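Notebook, November, clutter runs in sim (Wulan, with notes from Hussam)

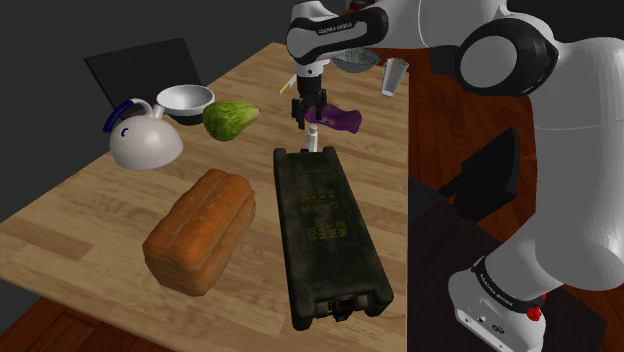 Sim view, Franka arm over the cluttered table. Eggplant just under the fingers, bottle and green box below.

Picking this up again after lunch while it's still fresh in my head. The question Hussam and I have been going around on is whether the grasp scorer really cares about neighbors, or whether it scores each object as if it were alone on the table and we've been flattering ourselves (I have been, anyway!). So the plan is the dull one: same layout, same target, shuffle only the distractors, 500 trials per setting, and look at how the score moves.

First batch stopped at 134 because I had left the old timeout in the config. Kept those in a separate folder, please don't merge them, Darren.

What I can say so far is that the scorer gets nervous near the big green box, much more than near the bread, and I suspect it's the collision mesh. The box is long and the mesh we use for it is a crude hull, so the margin eats up room a gripper could perfectly well use. Trinidad thinks it's the approach angle instead and she may be right, she usually has a feel for these things. Easy enough to test: swap in the finer mesh, leave everything else alone, same seeds.

Also a thing to watch: I've been logging object pose at release 2 steps after the fingers open, and Wenceslao logs it at the step itself. Our drop numbers don't line up for that reason alone. Going with his way from now on, and I'll redo my plots.

To do: finer mesh, rerun with the Flumero scorer as baseline, ask Wenceslao for his seed list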